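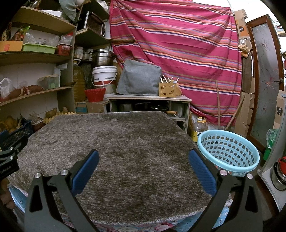 Storeroom notes, May, started 2:30 pm

Dry store sort, continued. Milan took the door side, I stayed at the table and the wooden shelves.

Plush cloth is on the table now, over the light-blue floral one. It goes under anything that scratches. The pile marks as soon as you brush a hand over it, so ignore the light and dark streaks, they are not stains. Shake it outside at the end of the day and put it back the same way. Please don't cut it down to fit, Brynhildur wants the full piece for the Rivby table later.

Wooden shelves, left of the curtain:

Top: flat white box and the gray-green cloth. Left both alone. The cloth needs folding, it hangs down by the upright and catches on people's sleeves.

Next one down: orange-yellow cardboard box with the dark packages, lime-green basket, small dark-red slatted basket. Clear bags stay in the baskets. I want to try tying the bags lower so they don't stand up so far, but that means new ties and we are out. Asked Milan to add ties to the Saha order, 76 to a pack, one pack is plenty.

Below that: knotted white bag, the net bundles with the pale string, the greenish container. Lid on the container doesn't sit right. Nivar sells spare lids but only in 2 sizes and I haven't measured ours. To do.

Bottom: egg tray, dark-red basket, dark-blue crate with the squash. Produce stays at the bottom where it's cooler. Temperature on the wall by the door was 14 C at three o'clock, same as this morning. Would like it lower. Potatoes should not live on the egg tray, move them to a paper sack when one turns up.

Countertop oven stays on its wooden shelf for now. Milan would rather have it in the kitchen. Fine with me if somebody clears the space there first. Nothing goes on top of it in the meantime.

Labels: tried the Udow tape on a spare basket last week and it peeled at the corners after 3 days. Going back to card tags on string. Write the month on the front and the contents on the back, pencil only.

Left over for next time: measure the lid, fold the gray-green cloth, tags for the bottom level, ask Brynhildur whether she still needs the flat box.

Stopped at 4:15.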